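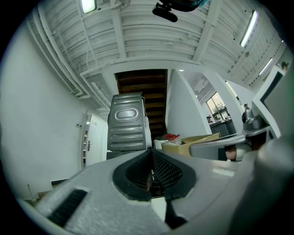 Figure 3. Gripper jaw with dotted black lining, close up from below; white ribbed ceiling beyond.

4.2 Getting the disks to boot again

The Geerts collection came to us as 344 floppy disks in shoe boxes, most of them holding installers, boot disks and data for a warehouse package called Sistell. Reading them was the part we dreaded, and it went far better than we had any right to expect. On the first pass, 201 disks gave a complete image with every sector checksum correct. A further 118 came through after we cleaned the drive heads and read the disks again at a slower step rate. The remainder have at least one sector that never returned the same bytes twice, and we kept every attempt in the set.

We stored raw flux captures next to the decoded sector images. This takes a lot more space, but it paid for itself almost at once. Sistell uses a copy check that looks for a badly formed sector on track 39, and a plain sector image drops exactly that detail. With the flux data in hand, Rafia Lashari was able to write a small decoder that passes the malformed sector through to the emulated drive controller, and the installer ran to the end on the next try. It was a great afternoon! The decoder is now part of Zustgate, our front end for the emulator, and can be turned on for each disk separately.

Timing was the next problem. Sistell measures processor speed at startup with a delay loop, then divides by the result. On an emulated machine running at full host speed the loop finishes within one clock tick, the result is zero, and the program quits with a divide error before it draws its first screen. We tried patching the loop out and did get a running program, but the patched copy no longer matched its own checksum and would not open a data file. Throttling the whole machine worked and made everything painfully slow, including the parts of the installation that never cared about speed. In the end Zustgate throttles only until the main menu appears, which it detects by watching video memory for a known string, and lets go after that. Startup drops to a few seconds and the stock tables scroll beautifully.

Printing deserves a word because so much of the business logic turned out to live there. Sistell has no export function. What it has is a report generator that sends plain text and escape codes to a parallel port, and the people at Geerts had built dozens of custom reports over the years. We connected the emulated port to a file, parsed the escape codes, and recovered column boundaries from the tab stops. From a single long report we could rebuild the full stock ledger, including notes that the data files keep in a packed form we still don't fully understand.
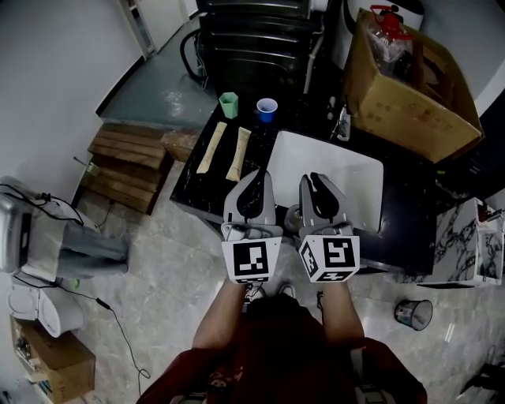

Labels carry nearly as much information as the disks they are stuck to, and we had underestimated how quickly they get lost. Many of the Geerts labels had dried out and lifted at the corners, some had been written over in several inks, and a few had migrated to the wrong disk. Each one was scanned before its disk went anywhere near a drive. Our advice on loose labels is to put them in a paper sleeve with the disk number in pencil, and to keep sticky things away from them: a roll of clear packing tape, like the one on the counter edge between the two grippers, is perfect for closing the shipping carton and terrible on a label, where the adhesive can yellow and pull the ink off with it. Hanneke Verhoeven transcribed all the handwriting, including abbreviations that looked like noise until we matched them against report names inside Sistell.

All of this ends up in a Bistura package, one per disk, holding the flux capture, the decoded image, the label scan, the transcription and a short settings file for Zustgate. The settings file is the piece we are happiest with. It records which machine model to start, which disks go in and in what order, whether the track 39 decoder is needed, and the string that ends the throttled phase. Opening the package boots straight to the program, with no manual in hand and no guessing at jumper settings.

Two limits should be stated. Network installations of Sistell are untested, as we have only the single-user disks. Sound works but is off by default, and anyone who has heard the low-stock alarm will understand. Section 4.3 turns to the data files themselves.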